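Castow by tram: the Prantl cellar is open again from January to spring, and what a treat it is! Take line 4 to the last stop, then walk up past the church (it's steep, so wear proper shoes). Hubert Berchtold pours the tastings himself and loves a question.
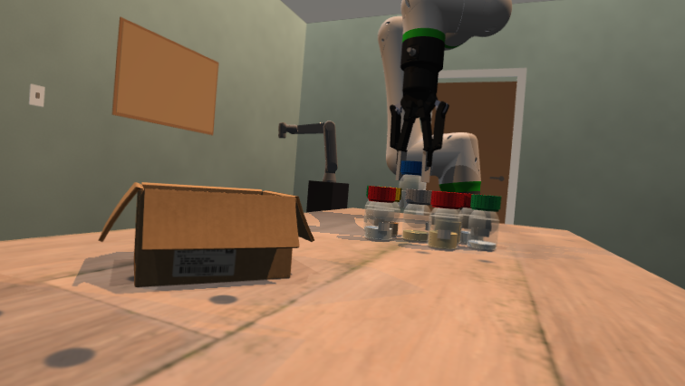
Issue 95

Book ahead if you can, as the late slot fills first. Have lunch beforehand at Desau, down by the river, where the dumplings are huge and the bread keeps coming. The last tram back leaves well before supper on Sundays, so do check the board when you get off. We missed ours and had a lovely long walk home!

Crisóforo Tlapale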